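Spent Thursday night trying to get 329 holiday photos to look as if the same person had taken them on the same planet. A thread on colour, presets and my declining standards.

1/ Background. My sister-in-law wants a printed book of the family reunion. Five people sent me pictures from five different phones, plus one uncle with a proper camera he has owned since the Howard years and has never taken off the flower setting.

2/ Iolo Kneath, who I share a studio with and who edits weddings for a living, told me to pick one photo I liked, get it right, and match the rest to it by eye. I thanked him and went looking for a button.

3/ There are many buttons. Estilon has one called Match Look. You give it a reference photo and it drags everything else towards that. My reference was a lovely shot of the beach at six in the evening. Estilon concluded that what I loved was orange. Everybody at the breakfast table now has a liver complaint.

4/ You can turn the strength down. The slider goes to 100 and it arrives set at 81, a number I would love to hear somebody defend in a meeting. At 30 it was quite good. At 25 it was better. You see where this is heading.

5/ White balance first, everything else second. I have known this for years and I still go straight to the contrast like a dog to a dropped sausage. If the whites are blue in one photo and yellow in the next, no preset will save you, because the preset assumes you've already done the boring bit.

6/ The boring bit: find something in each photo that ought to be neutral. Plate, shirt collar, fridge door, cloud. Click it with the eyedropper. If the picture goes strange, you clicked something that was never neutral in the first place. Weatherboard houses are terrible liars in this respect. So are teeth.

7/ Kitchens are their own category of misery. Window light from one side, a warm bulb overhead, and a white benchtop in between picking up both. Correct for the bulb and the window end goes blue. Correct for the window and the stove end looks like a curry. I did what I always do and split the difference, then masked the worse half.
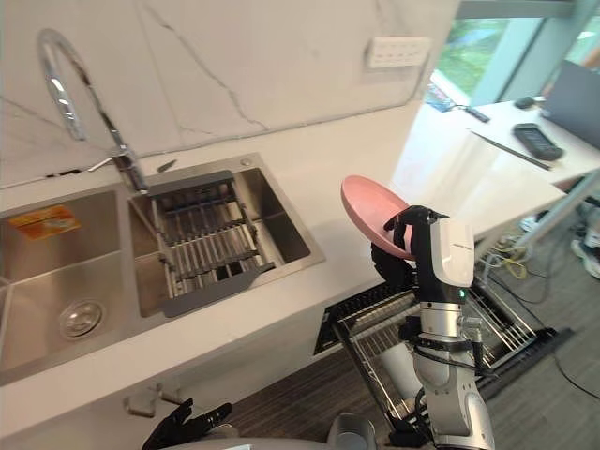 8/ Pinks. Pinks are where automatic colour goes to embarrass itself. Most of these tools treat anything pinkish as skin and "protect" it, so the rest of the picture moves and the pink stays home. In Estilon it's a tick box called Guard Skin, three menus down, on by default. Untick it for anything without a face in it.

9/ Catríona Kavanagh has replied to ask why I don't just make the whole book black and white. Catríona, I considered it for most of an hour. Then I remembered my aunt paid for the matching shirts.

10/ Next, the uncle's camera. His files were the best of the lot by a mile and also the most purple. Nonano has a free profile pack that covers old cameras and his was in it. One click, purple gone. I have decided not to tell him, as he is very happy with the purple.

11/ Phone pictures come already cooked. The sky's been darkened, faces brightened, grass turned up to golf course. You can't un-cook them, but you can pull green saturation down and lift the blacks a touch so they sit beside the camera shots without shouting. My numbers, for what they're worth: greens down 15, blacks up 8, clarity down a smidge. Write yours down. I didn't, and had to reverse-engineer my own work on Saturday with a cup of tea and a bad attitude.

12/ A word on culling. Do it BEFORE you edit. I edited everything and then cut it to 59, so I have some beautifully balanced pictures of a wheelie bin that will never be seen by anyone.

13/ Sequence matters more than matching, it seems to me. Two photos that clash on facing pages look like a mistake. Put a page turn between them and the eye forgives the lot. I moved the breakfast pictures 3 spreads away from the beach and stopped fiddling with both.

14/ Soft proofing. Yes, you have to. The print shop's profile knocked my blues back so far that the sea went the colour of a school jumper. Gukmont matte is the paper, lovely stuff, but it drinks shadows. I lifted the whole book by a third of a stop and ordered a single test page, which cost more in postage than the page did.

15/ Delia Lagos asks if a calibrated monitor would have helped. It would, Delia. The calibrator is in a drawer, and I know exactly which drawer.

16/ Test page came back. Skin's good, sea's fine, the kitchen is a shade green in the corners and I'm leaving it. My sister-in-law held it up to the window and said, "Oh, did you do something to them?"

17/ For those asking, Iolo's way would've taken one evening. He's been very decent and has only mentioned it twice. The order's in, hardcover, lay-flat, and my uncle would like to know if there's a version with his originals.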